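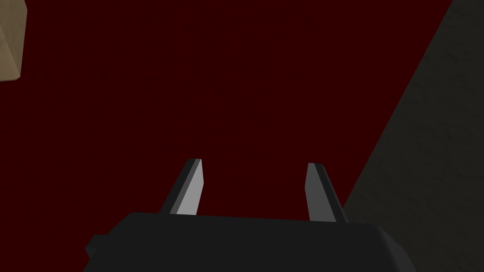

Source: course simulation files, H. Steinarsdóttir

Courses > Robot Upkeep > Handout 4: Setting up the two-arm cell in sim
Print this page | E-mail this page

Read before lab. Bring notes on the Stirnano cell manual, ch. 2 only.

Start with the wrist view. Fingers open, nothing between them, both tips in view. If one tip is missing the mount offset is wrong - fix that first, dont touch the arm calibration. Tips should sit at nearly the same height. Small difference OK.

Gripper zero: open fully, write down the reading, close on nothing, write it down again. Repeat 100 cycles. Drift over 4 counts = redo. Error 401 means lost home, error 904 is the joint limit (usually the left elbow).

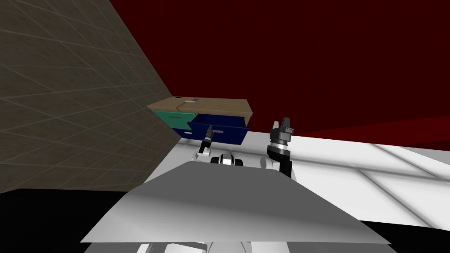
Next, reach. One arm at a time, other one parked up and clear. Drawer test: approach slow, stop short of the handle, check clearance on both sides of the fingers, then go in. Berhanu Chala's group set speed too high in December and spent the whole lab on 904s. Limit is 800 in the Padby config file, leave it there.

Save your offsets under your own name, not "test". Reset the drawers before you log out.

Log sheets due 15/04/2019, to Hrefna or the box by her door. Late ones need a note form Berhanu.

This site uses cookies. By continuing you accept our cookie policy. OK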